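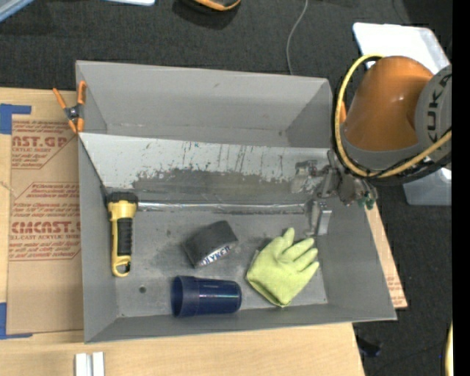 写真:Haremance(本人撮影)

5月24日(水)、休みを取ったので片付けの話だけするスレッドです。お題は灰色の大きい箱。長いので暇な人だけどうぞ〜

うちには「とりあえず箱」というのがあって、置き場所の決まってない物は全部そこに入るルールになってます。ルールっていうか、気づいたらそうなってた。冬のあいだ一度も底を見てなかったんですよね。

で、今朝ほとんど出して、残ったのが写真の面々。懐中電灯、コップ、軍手っぽい編みの手袋、あと黒っぽい四角いやつ。この濃いメンバーをどうするかで午前中が終わりました…

先に出した分はもう行き先が決まってます。電池はケース、荷造りひもは玄関、謎のネジは瓶。ネジの瓶、何年ためてるんだろう。捨てた翌週に要るのがネジだと思ってるので捨てません。

あと取扱説明書がどっさり出てきた。もう手放した炊飯器のまで律儀にとってあって、過去の自分がまめなのかズボラなのかわからない。

まず懐中電灯。黄色と黒で、おしりに輪っかがついてるタイプ。この輪っかが好きで買ったようなものです。フックに掛けられるから!

なのに掛けてなかった。一回も。箱の底に寝かせてた。停電のときどうするつもりだったんだ私は。

4月に夜中ブレーカーが落ちたとき、スマホのライトをあごに挟んで分電盤を開けたんですよ。首がつるかと思った。あのとき懐中電灯はずっとこの箱にいたわけです。悔しい。

ということで玄関の内側にフックをつけることにして、Braduraまで行ってきました。うちからバスで行けるホームセンターで、ネジとか取っ手とかの細かい売り場がやたら充実してるところ。

フック、99円。安い! 安いから色違いも買おうとして、いやいや片付けの日に物を増やしてどうする、と棚に戻しました。えらい。

なお隣の売り場でかごを見てしまい、そっちは1,000円で買いました。えらくない。

かごの言い訳をさせてもらうと、玄関の棚の奥行きにぴったりだったんです。家を出る前に棚を測ったメモがちゃんとあって、そこは褒めてほしい。

次、コップ。濃い紺色のプラスチックのやつ。これは台所から出張してきた子で、種まきのときに土をすくうのに使ってました。口が広くてすくいやすいんですよ、専用のスコップより手に合う。

ただ台所に戻すのはもう気分的に無理なので、正式に園芸用に転職してもらいます。紛らわしいから名前を書いとこうと思ったけど、紺色に黒ペンは見えないよね。マスキングテープに「土」と書いて貼りました。

「土」って書いたコップ、なかなか迫力があります。家族が絶対に飲まない。

手袋いきます。うすい黄緑の編みのやつ。庭仕事でも荷物運びでもはめてて、買ったときより明らかに手のひらがくたっとしてる。そこがいいんです。新品はごわごわして指が曲がらない。

で、片方しか箱にいない問題。

もう片方を探して家じゅう歩きました。洗濯機の裏、ベランダのバケツの中、自転車のかご、冬のコートのポケット。いない。コートのポケットからはのど飴が出てきた(個包装、たぶんセーフ)。

結局、じょうろの中にいました。なぜ。水やりの途中で外して突っ込んだんだと思う。自分の行動が読めない。

手袋は洗濯ばさみで2枚留めて、さっきの懐中電灯の隣に吊るすことに。つまりフックがもうひとつ必要です。色違い買っておけばよかったじゃん…!!

最後が黒っぽい四角いやつ。白いラベルに紺色の大文字がのってて、私には「OLYKER」まで読める。その前後があるのかないのかもよくわからない。

これ、誰が何のために入れたのかが家族の誰に聞いても出てこない。私でもないと思う。思うけど、じょうろの件があるので強く言えない。

検索もしてみたけど、それっぽいのに当たらず。詳しい人がいたら教えてください。いまのところ重しの代わりに新聞の束にのせてます。意外と働き者。

箱そのものの話もしていいですか。

この灰色の箱、前の職場のNavaratnamが引っ越すときに「いる人は持ってって」と廊下に出してたやつなんです。閉店時間ぎりぎりのバスに抱えて乗って、隣の人にすごく見られた記憶。

側面が外に広がってる形なので、上からがばっと物を入れやすい。入れやすいから入れてしまう。片付けに向いてるのか向いてないのか、いまだに結論が出ません。

中に斜めの仕切り板があって、これがもう傷だらけで、ところどころ剥げてます。下のほうには銀色のテープ。しわが寄っててぴかぴか光る。きれいに貼れない人の仕事だなあと思って見てます(うちの人間です)。

底に小さい丸い穴もあって、細かい物を入れるときは地味に気をつけてます。ビーズとか種とか絶対だめ。去年えんどう豆の種を直に入れて、あとから床を這いました。

床がね、濃いグレーのカーペットなんですよ。落とした種、見つかりません。箱を作業台がわりの木のテーブルに上げてから始めるのは、腰のためと、カーペットを這わないためです。

貼り直すか迷ったけど、テープははがしたら余計ひどくなりそうなのでそのまま。使えてるものは触らない。うちの家電もだいたいこの方針で動いてます。

お昼はHarnintonの惣菜パンで済ませました。コーンのやつ、176円。前はもうちょっと安かった気がするけど、コーンが増えた気もするので許す。

パンくずを箱のほうに払いそうになって、あわてて手を止めました。空けたそばから何をする。

午後はフックの取り付け。粘着式なので、貼ったらすぐ掛けちゃだめらしくて、説明には丸一日待てと書いてある。え、今日中に終わらないの? 袋の裏を先に読むべきだった。

なので懐中電灯は今夜は下駄箱の上に立ててあります。停電よ、今夜だけは来ないでくれ。いや、下駄箱の上でも十分使えるな。

かごには園芸用のものをまとめました。土コップ、支柱を結ぶひも、種の袋、ラベル用の札。手袋もとりあえずここ。「とりあえず」って言っちゃった。

とりあえず箱は、名前がよくないんじゃないかと家族に言われました。「今週箱」にして、日曜の夜に中身を全部出すのはどうかと。いい案だと思う、誰が出すのかが決まれば。

いまのところじゃんけんで決めることになってます。私は最初にチョキを出す癖がばれてるので、かなり不利です。

箱はぬれ雑巾で拭いて、壁に立てかけて干し中。こすっても取れない擦れ跡がいくつもあるけど、もともと働いてた箱だからこんなもんかな。

ちなみに、うちと同じような箱を使ってる人、仕切り板ってどう使ってます? 小物と大物を分けるのかなと思いつつ、斜めなのでみんな下に滑ってきて、毎回ごちゃっと一緒になるんですよね。

返信ありがとうございます! 「板の手前に浅いトレーを入れる」っていうの、やってみたい。トレー、家にあるお菓子の缶のふたでいけそう。買わない。今度こそ買わない。

缶のふた、入れてみたら幅がぴったりで変な声が出ました。ここに鍵と印鑑を置きます。

あ、四角いやつを新聞にのせたまま資源ごみの袋に入れかけてた。あぶない。ひとまず下駄箱の上、懐中電灯の横に置いときます。心当たりのある方は引き続きご連絡ください〜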